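Ticket 172
Subject: Lernia table top, Nondura oil leaving something on black clothes
Opened by: Fadi Hattar
Assigned to: Ankica Kadrić, Brakidcombe customer care
Opened: 6/29/23
Status: Open

First message

Hi! I bought the Lernia table from you in December and I love it, so please don't read this as a grumpy ticket. It's our laundry folding table, nothing fancier than that, no hot pans, no kids with markers. I oiled it with the Nondura stuff you sell alongside it, one coat, rubbed in with a rag the way the can says, and left it overnight. Ever since, I keep finding dull grayish smudges on black clothes after they've been folded on it. Only black ones (well, I suppose I'd never spot it on the jeans).

The smudges are faint and they're always on whichever side was face down. I can wash them out, but then I fold the shirt again and there they are again!

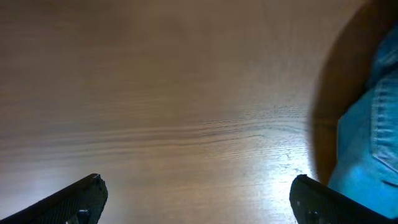

My guess is I put too much oil on and never wiped off the extra. Grgić, my neighbor, did his workbench with the same can and his came out fine, but he's the type who buffs everything twice. Mine has a soft, kind of hazy look to it, and you can see the pale shine where the light hits, down toward the right, with the grain still showing through in little specks. I can't tell if that's just what an oiled top does under a lamp or if it's a film sitting on the wood. Is there a way to check without sanding anything?

Update 1, after Ankica's reply

Thanks for getting back to me so fast. I did the white cloth test you suggested. I rubbed a dry white sock over the middle of the table, pretty hard, and got a light tan mark on it. Then I did the same at the end where we never fold anything and got a much darker mark. So something is coming off, and I'm guessing the middle has already been cleaned by our T-shirts, ha.
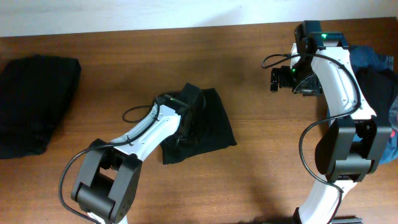 You also asked what I normally clean the top with. Just a barely damp cloth, no spray. I did use dish soap once, after a detergent cap dripped, but that was one small spot near the wall and it looks the same as everything around it.

Update 2

I went over the whole thing with a lint-free cloth and the mild cleaner you recommended, along the grain, then dried it with a towel. Waited 4 hours before putting any laundry on it. The cloth came up brown on the first pass and nearly clean on the second. I did 9 black T-shirts after that, all folded the usual way: lay it flat, straighten the hem, sides in, bottom up. Before, I'd have expected marks on most of them. This time two had a smudge, both low on the front.

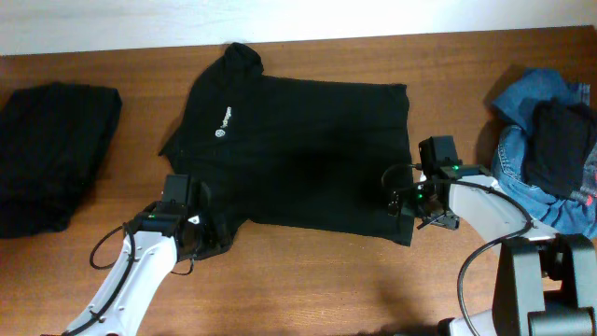 So that's better but it isn't gone, and I have a theory about those two. They were the last ones I folded and by then I'd drifted over to the end of the table, the one that gave me the dark sock. I think I got lazy there with the cleaner. I also noticed I drag things toward me to smooth them out, which probably rubs the cloth over the wood a lot more than just setting it down would. I'm trying to lift and lay now. It's slower and I forget constantly.

Update 3

Second cleaning done, with 15 minutes spent on that one end alone. White sock came up clean everywhere! Plain cotton is fine now, no marks on anything I've checked. The one thing left I'm not sure about is mesh. Some of our dark sports stuff is that fabric with the tiny round holes all over, and it seems to hold on to dust and fluff in a way the smooth cloth doesn't, so I can't say if what I'm picking off it is old oil or plain lint.
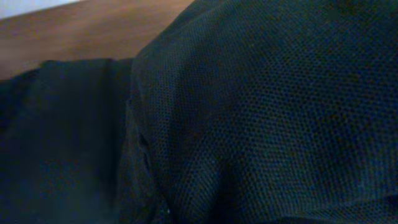

Still to answer

Ankica, two questions and then I'll leave you alone. Should I put a fresh thin coat of Nondura on now that I've cleaned so much off, or let it be until the wood looks thirsty? And if I do recoat, how long before black clothes can go back on it? The can only gives a time for "light use" and I have no idea if laundry counts.

Please keep the ticket open until I've done another full load. I'll write back either way.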